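Sorting Plastics at the Break Room Table: Bottles, Caps and Film

Facilities and Recycling, February 13, 2009

The plastics stream in the Kudmont building has been under a revised sorting procedure since November. The notes below cover what changed, which items are still going into the wrong container, and how the table in the second-floor break room should be used. Staff in the Rana annex follow the same procedure, with one difference in the collection day, given at the end.

Why the stream was split

Until November, all plastics went into one blue container and were taken away together by Dukolero, our hauler. Dukolero's sorting line handles rigid containers well. It does not handle film. Bags, wrappers and sleeves wind around the rotating shafts of the screen that separates flat material from round material, and the line has to be stopped and cut clear by hand. Under the current contract a load found to contain film can be downgraded to mixed waste, and the building is charged the mixed waste rate for the full weight of the load.

Two of our loads were downgraded last year. The split between rigid plastics and film was introduced to prevent a third.

The two containers

Blue container, rigid plastics: drink bottles, jugs, tubs, and clean food trays that hold their shape when set down.

Gray container with the slotted lid, film: shopping bags, bread bags, the outer wrap from paper reams and bottle multipacks, resealable bags and flexible wrappers made of a single layer of plastic.

A simple test separates most items. Press the piece flat and let go. If it stays flat or folds without resistance, treat it as film. If it pushes back, or keeps a crease the way a bottle wall does, treat it as rigid. The test fails on some thin trays, and those should go in the blue container.

Bottles

Empty the bottle completely. Residual water is the most common fault found in our blue containers; it adds weight, and it soaks any paper label in the same bag, which then sticks to neighboring items. A bottle does not need to be rinsed if it held only water. Anything that held juice, milk or a sweetened drink should be rinsed once with cold water.

Crush the bottle along its length, from the side. Do not stand it upright and press down on the base. A bottle flattened end to end becomes a short disk, and the screen at Dukolero reads a disk as flat material and sends it off with the paper. A bottle crushed from the side keeps its length and is still picked up as a container.

Put the cap back on after crushing. This reverses the instruction printed on the old posters, which asked for caps to be removed and thrown away. Loose caps are small enough to fall through the first screen and are lost with the broken glass. A cap screwed to its bottle travels with it to the reprocessor, where the material is ground and the two plastics are separated in a water tank: the cap material floats and the bottle material sinks. Screwing the cap on also keeps the bottle from taking air back in and regaining part of its volume in the bag.

Label bands can stay on. They are removed in the wash stage. The exception is a full sleeve that covers the bottle from shoulder to base, which can cause an optical sorter to misread what is underneath. Tear these off along the perforation, where there is one, and put the sleeve in the gray container. 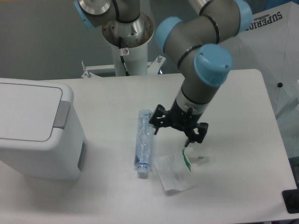

Wanting Luo wrote in to ask whether the green strip on a resealable bag has to be cut off before the bag goes in with the film. Her floor has been trimming them with scissors since November, she says, and it takes long enough that people have started dropping the whole bag in the trash. She would also like to know if the same rule covers bags with a plastic slider.

The strip does not have to be cut off. A press-to-close strip is normally made from the same family of plastic as the bag and is accepted with it, whatever its color. A strip of color that is only printed on the film is likewise no obstacle. Sliders are different. The sliding piece is a harder plastic and should be pulled off the end of the track and thrown away; the bag then goes in the gray container. If the slider will not come off with a firm pull, put the whole bag in the trash.

Film

Film must be dry and free of crumbs. Shake the piece out over the trash can, then flatten it with the palm of the hand to push out the air. Flattened pieces pass through the slot in the lid easily, and the liner needs changing less often. Do not tie film into knots or stuff a number of pieces tightly into one bag. The film is checked by eye before baling, and a tight bundle will be rejected unopened.

Several wrappers look like film and are not accepted:

Chip bags and candy wrappers with a shiny metallic inside face. These are laminated from more than one material.

Coffee pouches, including those with a small round valve.

Film with a paper label covering more than a small part of one side. Peel the label or discard the piece.

Plastic wrap that has been in contact with meat, cheese or oil.

Anything marked compostable. It weakens the recycled film and goes in the trash in this building, as we do not have a compost collection.

Using the table

The white table in the break room is to be used for sorting mixed plastics when a bag arrives unsorted from a meeting room. Tip out a small quantity at a time. Separate bottles from film first, since the two are easiest to tell apart, and deal with trays and tubs afterward. Clear and translucent pieces are easy to overlook on a white surface, particularly flattened wrappers lying beside a bottle. Wipe a hand across the table before leaving it, and check under the edges of anything still standing there.

Food should not be put on the table during sorting. Wipe the surface with the spray kept under the sink when finished – the spray only, as the scouring powder has already dulled the finish on the counter next to it.

Results so far

The building sent out 2418 pounds of rigid plastics between the start of the revised procedure and the end of January. No load was downgraded in that period. Film is much lighter and fills containers slowly; 27 liners have been collected and passed on to Jakasness, which takes film separately and bales it with material from other offices.

Jakasness returned 3 of those liners. Two contained metallic snack wrappers in quantity, and the other was wet through from a bottle that had been put in the film container with water still in it. The returned liners were emptied into the trash, as there was no practical way to dry the contents.

Still going wrong

The largest remaining fault is the bag used to carry bottles to the container. People collect bottles at their desks in a shopping bag, walk it down and drop in the whole thing. The bottles need to be emptied out loose into the blue container and the bag put in the gray one. A bagged load of bottles is treated as film by the hauler, however clean the bottles inside it are.

The second is drinking cups. Clear cold-drink cups are rigid plastic and go in the blue container without the straw. Foam cups go in the trash. Paper cups have a plastic lining and also go in the trash, though their lids are accepted with the rigid plastics.

Collection

Blue containers in the Kudmont building are emptied on Monday and Thursday. The Rana annex is emptied on Tuesday only, and staff there should crush bottles before disposal without exception, as the container is the smaller model and has overflowed. Film liners in both locations are changed when full. Leave a note on the facilities board if the slot is blocked or the lid will not close.

Old posters showing the caps-off instruction are still up in the mail room and by the north stairs. Replacements are being printed. Please follow the text here until they go up.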